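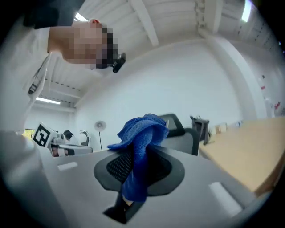 Seating and Cleaning Inspection – Gusthorpe Office

Reading time: 2 min

Inspected 2022-01-22 by Efua Fiadzo

1. Mesh chair backs – satisfactory. Blue cloth to be removed from the backrest after wiping.
2. Armrests – wipe the pads and check the fixings. Two to be tightened.
3. Floor – cables on the round table must not hang into the walkway.
4. Desk edges – no splinters found.

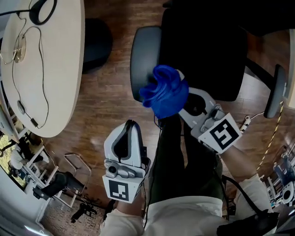

Item 3: round white table, with office chair and blue cloth.

Comment (M. Antwi): agreed. Recheck in April.

Related items
Limthorpe – Fire Door Checklist
Drernitz – Stairs and Lighting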